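Clolto: gear seating demonstrations with hesitation labels

README, second revision (October)
Maintained by Subira Barasa and Muthoni Kioko

What you are downloading

Clolto is a set of 1000 two-arm demonstrations of one small assembly job: put three plastic spur gears on the pegs of a ring-shaped plate. The first revision had the same episodes and no hesitation labels. If you trained on it and got numbers you liked, keep them. The episode order has changed, so please don't mix the two index files.

We collected it to test one idea. When a person drives two arms remotely, they slow down just before the hard bit. Most training pipelines treat that pause as dead air and trim it. We suspected the pause was the most useful part of the recording, and we had a lot of pauses to work with.

The method (Mai)

Mai is a plain imitation policy with one extra output, a guess at how hesitant the operator is at each step. During training, steps with a high hesitation score count for more in the loss. At run time the same score shortens the action chunk, so the policy looks again more often when it is near a peg and less often when it is crossing open space. That is the entire contribution. We tried to make it sound bigger for the paper and the reviewers noticed.

Results in short

We ran 200 trials per policy on the same setup, with gear positions drawn from a fixed list.

Baseline, pauses trimmed: 109 of 200 trials ended with all three gears seated.
Baseline, pauses kept: slightly worse. It learned to wait, and it waited beautifully.
Mai: better than both. Per-trial outcomes are in results/trials.csv, and we would like you to read those before quoting a single figure at us.

Most of the gain comes on the last gear, where the first two are already in the way and the teeth have to mesh. On the first gear there is no difference worth a sentence.

Folder layout

episodes/ holds one folder per demonstration, with video, joint positions and gripper opening.
labels/ holds the hesitation scores, one value per time step.
splits/ holds train, validation and test lists. The test list was frozen before we trained anything, and Muthoni has the only write access.
results/ holds trial outcomes and the scripts that made the plots.
misc/ is where we put things. Enter at your own risk.

Labels

Hesitation scores were computed from hand speed and then checked by a person on a sample of episodes. Where the two disagreed we kept the human score and marked the row with an h. Some operators are simply slow, so scores are normalized per operator. One operator sneezes a lot. See the notes column.

How the start of an episode varies

Gears may begin flat on the board or already on the plate. The loader field n_seated tells you how many are on, and the policy does not get to see it. Camera views come from the head and from both wrists, though the paper uses the head view for every figure.
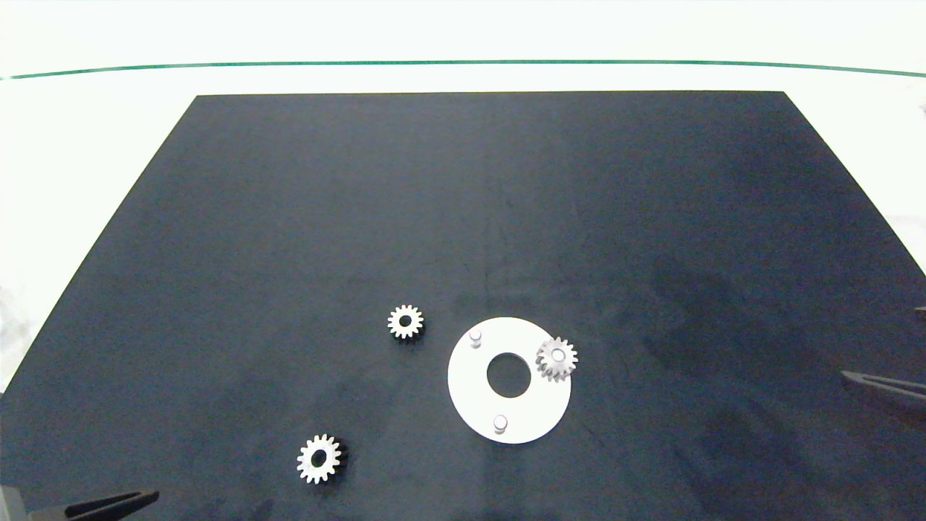 Photo: Clolto head-camera still, Subira Barasa and Muthoni Kioko. Free to reuse with credit.

With one gear on and two still on the board, the policy has to choose which to pick up next. Operators were told to take whichever they liked, and they took this freedom seriously. Expect two clear modes in the data. A policy that averages them will reach for the bare board between the gears with great confidence. We used a mixture output for this, and we suggest you do too.

Known problems

White parts under bright light lose detail, mostly on the faces of the gears. Turning down exposure in software does not bring the teeth back.

In 10 episodes the left and right gripper channels are swapped. They are listed in misc/swapped.txt and the loader fixes them if you pass fix_swap=True. It is off by default for reasons that made sense in the spring.

All the parts share one design. We make no claim about metal gears, bigger gears or your gears.

A policy trained here will happily treat any round white object as a gear. We found out with a bottle cap.

License and contact

Data and labels may be used for research and teaching. Code in results/ is under the license in that folder. Report label errors through the issue tracker with the episode number and the time step. Reports that say "the labels seem off" go to Subira, who agrees with you.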